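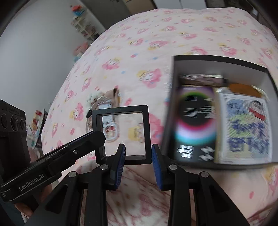

Home Shop Gifts Care & Repairs Basket

Filed under: Display & Keepsakes > Small Frames

Billano Square Display Frame, Black

If you have a drawer full of little treasures that are too nice to throw in a box and too odd in shape for a shelf, this is the frame we'd point you to first. It's small and square, with a thick black border and a clear window in the middle, and whatever you put inside can be seen from the front and from the back as well.

The Billano opens along one side. Inside are two layers of clear stretchy film, and when you close the frame they press gently around your keepsake and hold it where you placed it - no glue, no pins, no fiddly wire. Charms, medals, coins, baby's first hospital bracelet, the tiny plush thing that came home from a vacation and has lived on a key ring ever since... we've tried a good many of them here at the shop, and rounded pieces with a bit of bulk to them sit especially well. You can leave a tag or a loop of ribbon on, too, and we rather like how that looks.

Amerley Ansah, our buyer, found these at the Tiedemann gift fair and came back with one in her coat pocket and her late grandmother's thimble already inside it. We ordered 500 for the first delivery and sold the last of them in October, so thank you for being so patient while we waited for more!

Using it
Wash and dry your hands first, as the film does love a fingerprint. Lay the open frame on something soft, like a made bed or a folded towel, set your piece in the middle, and close the sides slowly. If it lands crooked, just open up and try again. Smudges come off with a dry lens cloth. Please don't use window spray.

Good to know
Color: black
Shape: square
Comes with: frame and 2 clear feet for standing it up
Not suitable for: anything sharp, damp or heavy
Item no. 157

Gift wrapping is available at our Briltham store, and you're welcome to bring your keepsake along and try it in the frame before you buy.

You may also like
Griltham Card Box, Open Top
Billano Round Display Frame
Soft Lens Cloths
Ribbon Loops, Mixed Colors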